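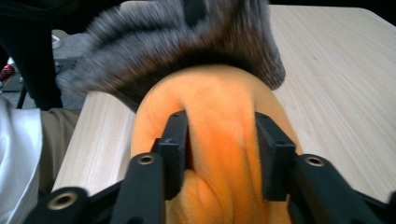 October 29, 2023

I went back through my notes on the college running backs I watched this fall, and Baláž from Gerden State is the one I keep moving up. I had him as a late-round guy in August. I don't anymore.

He isn't fast. On outside runs he gets caught from behind, and I don't see that changing at the next level. What he does well is find the cutback lane early and get through it with his pads down. He had 416 carries over his last two seasons and lost only two fumbles, and most of those carries came behind a line that didn't give him much.

He caught 18 passes last year, nearly all of them screens and checkdowns. His hands looked fine to me. The pass blocking is a bigger problem. Against Flondov he missed the same blitz twice in the first half and sat out third downs after that.

Viveck Tech's back has the better numbers and will go before him. He is also 15 pounds lighter and I don't trust him near the goal line.

For now I have Baláž in the fourth round, as the second back on a team that already has a receiving back. I still need to watch the last two games. I'll do the tight ends after that, probably starting with the two from Flondov.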